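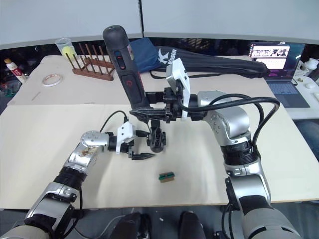

So why did everybody's frame rates go up last week? Benthorpe changed what its test measures. The graphics benchmark got its first big update since September, and the new version skips the smoke-filled tunnel that has been bringing cheap video cards to their knees for years. Machines that used to limp through the run now finish it with their dignity intact. The hardware inside them is the same hardware.

The update, **Benthorpe 4000**, came out on Thursday, March 18, 2021, with release notes that ran to two lines. The first said "improved stability." The second said "other improvements."

Within a day the public score chart had turned into a museum of old laptops doing remarkable things. One owner posted a score of 2560 on a machine that had managed 202 under the old version, and asked politely whether he should still buy the new card sitting in his shopping cart. Replies were split. Several people wanted to know if they could have the card.
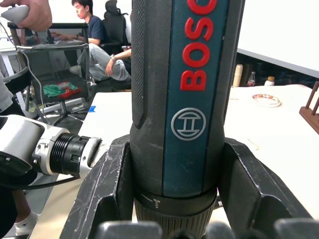 Rima Yammine wrote on the Benthorpe forum that she had no quarrel with dropping the tunnel, but that old and new scores should never have been put on the same chart. "I spent a weekend getting 264 out of that thing," she added. "I repasted the cooler. I'd like the weekend back."

Her point got some official sympathy. Gilang Harahap, who maintains the test, said the tunnel crashed on too many driver versions to be worth saving, and that results from the two versions would be split into separate tables once the site code allowed it. He did not say when the site code might be feeling up to it.

For now, the version number is shown only if you hover over a score and wait. On a phone, you can't hover, so you just wait.

The makers of Skidier, a smaller rival that tests processors and storage along with graphics, used the moment to remind people that their own scoring hasn't changed. Their post left out that the program hasn't been updated either, and still greets every solid-state drive with a suggestion to defragment it.

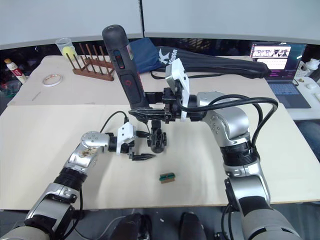

Kevin Flanagan replied that he now runs both programs three times each, throws out the first result, and then plays a game for an hour to see if it stutters. The last step, he said, is the only one that has ever changed his mind about a purchase.

Anyone who needs to compare against older results can still download the previous version from the archive page. It's under "Other," next to the wallpapers.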